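4. Free-text answers on patient access to visit notes

4.1 Material and procedure

The closed questions reported in Section 3 show how family doctors are divided on the full opening of visit notes to patients, but they say little about what the doctors had in mind when they chose an answer. For this reason the questionnaire ended with an open field, in which the respondents could write as much as they wished. The instruction above the field was short: "Please tell us about a situation in which a patient's reading of the note made your work easier or more difficult." The wording was tested in Sornbridge before the main survey, and one word was changed after the test. The earlier version had "better or worse" in place of "easier or more difficult", and several doctors in the test understood this as a question about quality of care.

Of the 2455 doctors who returned a questionnaire, a large part left the open field empty or wrote only a short remark on the survey itself. We kept 161 answers which described a concrete situation. An answer was counted as concrete if it named an event, a kind of patient or a kind of note, and if the reader could understand from it what the doctor did next. General opinions, for example that access is "a good thing in principle", were not kept, even when they were long. This is a strict rule and we are aware that it removes some thoughtful answers.

The answers were read by 2 coders (D. Đorđević and J. Na), first independently and then together. Dragica Đorđević has worked as a family doctor in the Esen district, and Ji-hoon Na has a background in medical sociology with no clinical practice. The difference was useful in the discussions. In many cases the clinician read an answer as being about time, while the sociologist read the same answer as being about trust, and we had to return to the text several times before the code was fixed. Where no agreement was found, both codes were kept. We did not calculate a measure of agreement, as the codes were changed during the reading and the first version of the code list cannot be compared with the last one.

All doctors in the survey used the Vokell record system, in which notes become visible to the patient when the doctor signs them. A doctor can delay the opening of a single note, but must then choose a reason from a list. Invitations were sent through the Ccori mailing service, and the research team had no access to the names of the respondents. The questionnaire remained open during June, and the data file was closed on 2 July 2026.

4.2 Writing for two readers

The most frequent theme was the feeling of writing for two readers at the same time. The note is a working tool for the doctor and for colleagues who will see the patient later, and it is now also a kind of letter to the patient. Many respondents described small changes in language. They write out abbreviations, they leave away words such as "denies" or "complains of", and they put the plan at the end in plain sentences. Most of them did not present this as a burden. One doctor with many years in practice wrote: "I was ashamed when I read my old notes with the eyes of the patient. It took a week to change my style and I do not want to go back."

Other respondents saw a loss in the same change. The abbreviations which are difficult for a patient are quick for a colleague, and a note in full sentences takes longer to read in a night shift. A few doctors reported that they had started to keep two texts – a short one in a field which is not opened to the patient, and a longer one in the normal note. We consider this practice problematic, for it brings back the closed record under another name, and the two texts can say different things. The doctors who described it were mostly open about the difficulty. They said that they would stop if the system allowed a summary for colleagues at the top of the note.

A third group of answers concerned uncertainty. In the early phase of an illness a doctor often thinks of several explanations, and some of them are frightening. Before the opening of notes, such thoughts were written down without much hesitation. Now the doctors ask themselves if the word "malignancy" should stand in a note when it is only one possibility which has to be excluded. Some leave the word out and trust their memory. Some write it and call the patient before they sign.
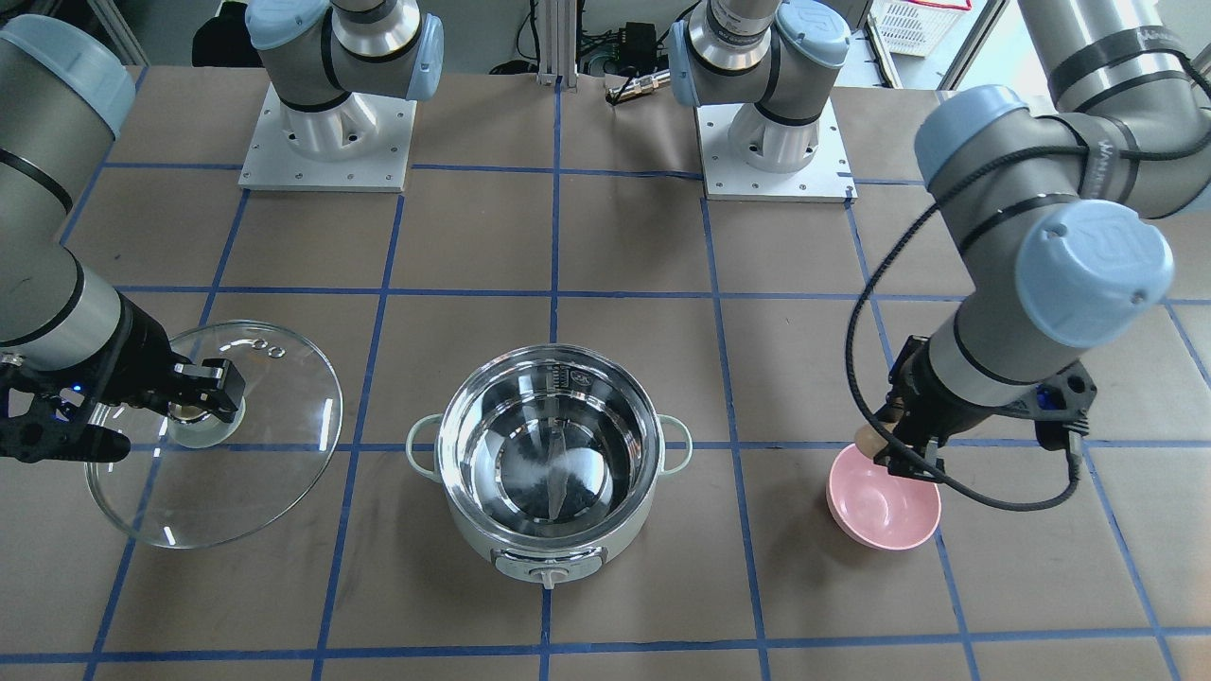
The doctors who call before signing formed a rather clear group. They wrote longer answers than the others, and they tended to work in smaller practices where they know most of their patients. For them the note was a continuation of the conversation, and a patient should not find anything in it that was not said in the room. Several used nearly the same expression, that there must be "no surprises". It is not possible to say from our material how often they succeed with this rule. In larger practices, where a patient may meet a different doctor at each visit, the same rule was described as desirable but hard to follow.

4.3 Corrections made by patients

Many respondents gave an example in which a patient had found an error. The typical errors were a wrong side of the body, a medicine which had been stopped long ago but was still on the list, and a family history which belonged to another person. In nearly all of these examples the doctor was grateful. The tone changed when the patient asked to remove something which the doctor considered as correct. Alcohol use, body weight and earlier episodes of depression were mentioned most. In such cases the doctors had different solutions. Some added the view of the patient below their own text and left both standing. Some softened the wording. A smaller number refused any change, and two of these mentioned that the patient had later moved to another practice.

We want to underline that a request for removal was seldom described as hostile. The doctors understood that a record can be read by an insurer or an employer's physician, and that a single word may follow the patient for a long time. What disturbed them was the lack of a common rule. A doctor in Esen wrote that she had accepted a change in the morning and refused nearly the same change in the afternoon, "and I could not explain to myself the difference." The guidance available at the time of the survey treated factual errors in detail, but said little on judgments.

4.4 Third persons in the note

A less frequent theme, but one to which the respondents gave much weight, was information about other people. A daughter tells the doctor that her father is forgetting to turn off the stove. A wife mentions that her husband drinks more than he admits. When the patient reads the note, the source is visible, and the relative may not have thought of this when speaking. Doctors who care for adolescents described the reverse situation, where a parent still has access to the account and the young person is the one who needs protection. Here the delay function in Vokell was used, although respondents found that the list of reasons did not fit. "Risk of harm to the patient" was too strong for most of their cases, and "Other" had to be explained in a field which the patient could later see.

Some doctors now ask the relative directly if the remark may be written down. They reported that most relatives agree after a short explanation, and that a few take the remark back. What is then done with a remark which was taken back, but which the doctor has already heard, was answered differently by almost every respondent who raised the question.

4.5 Limits of the material

The answers come from doctors who were willing to write at the end of a long questionnaire, and we must expect that strong experiences are over-represented. The word "situation" in the instruction may also have led the respondents toward unusual events and away from the daily routine, in which most notes are probably opened without any comment. The patients' own view is absent. Since all respondents worked with the same record system, some of the difficulties described in 4.2 and 4.4 may belong to the system more than to open notes as such, and the separation of the two is taken up again in Section 5, together with the answers to the closed questions on the delay function.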